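Momurum Forum > Garden Furniture > Tables and Seating

Round rattan table, weave lifting at the rim — re-weave or replace the top?

kestrel_lane
I have a round rattan garden table with a glass inset, one of the Vundano sets with two chairs. The weave has started to lift along the rim where it wraps over the frame. It is the flat synthetic strand. The frame underneath is aluminium and sound. Two strands have snapped and the ends on either side are working free. The seller quotes for a complete new top but won't supply loose strand. Is a local repair worth doing, or does the rest go soon after?
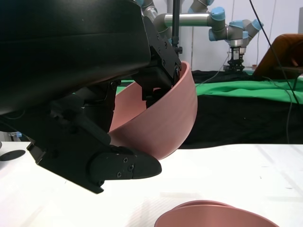 Posted by Till Kasten in Tables and Seating, January

It depends on why the strands broke. Bend a piece from the damaged part right back on itself. If it cracks or leaves powder on your fingers, the plastic has gone brittle from sunlight and the rest of that side will follow. If it folds and springs back, you have a wear problem and a local repair will hold for years.

Splice in new strand with an overlap of at least four crossings each side. Tuck the ends underneath. No glue on the visible face.

hobbs_end
Disagree on the glue. A spot of clear contact adhesive under the last crossing stops the tail creeping out. I did a Kadrić armchair that way and the tails have stayed put. Without it they work loose every time somebody leans on the edge.

Till Kasten
Under the last crossing is fine. What I object to is people running a bead along the rim. It sets hard, the strand can't move with the heat, and it snaps at the edge of the glue line. I have stripped several tops with exactly that fault.

kestrel_lane
Did the bend test. The strand from the north side springs back. The one from the south side went white at the fold but didn't crack. Not sure how to read that.

Gorazd Papadopoulos
Whitening at the fold is the halfway stage. It has a season or two left if you keep a cover on it. I would not spend money on a new top yet.

Two things to check before you start:

Strand width. Measure it with callipers, not a ruler. A strand that is slightly too wide will buckle at every crossing.

Fixing at the rim. Some tops are stapled to a strip on the inside of the frame, others are simply wrapped and tucked. If yours is stapled, use stainless staples. Plain ones leave rust marks on the paving.

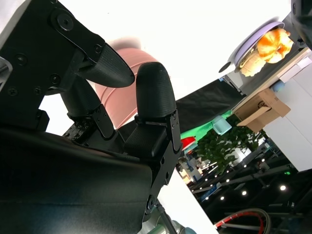

Gripper fingers, close up

marl_and_clay
Where are people buying strand? The only listing I can find is a 300 metre reel from Bekov, far more than anyone needs for one rim.

hobbs_end
That is the reel I have. The colour match is decent on brown and poor on grey. Order the sample card first. The grey has a blue cast outdoors that you don't see in the product photo.

marl_and_clay
Does it fade to match?

hobbs_end
Partly. Mine is still visible from the kitchen window if you know where to look.

Gorazd Papadopoulos
Take strand from somewhere hidden on the same set. The underside of a chair seat usually has a long tail or a spare wrap round the rear rail. It has the same dye and much the same age. Use the new strand in the hidden place.

Till Kasten
Only if the chair seat doesn't depend on it. On some sets the rear rail wrap holds the last row in tension — take it off and the seat sags. Check before cutting.

kestrel_lane
The wrap on the rear rail seems to be decorative, the seat rows finish on a separate bar. I'll take what I need from there and do the north side first. The glass will have to come out. Is it stuck down?

Gorazd Papadopoulos
Usually sits on clear rubber pads. Push up from below with a flat hand near the centre, with a second person to take the edge. Replace any pad that has gone hard.

hobbs_end
And mark which way round it was. They are not always perfectly round, whatever the label says.

Related threads
Teak bench gone grey: oil it or leave it
Parasol hole too wide for the pole
Folding bistro set, rust at the hinge pins
Covers that don't hold water in the middle
Levelling a round table on uneven slabs

Momurum Forum | Thread 1281 | Contact the moderators | Back to top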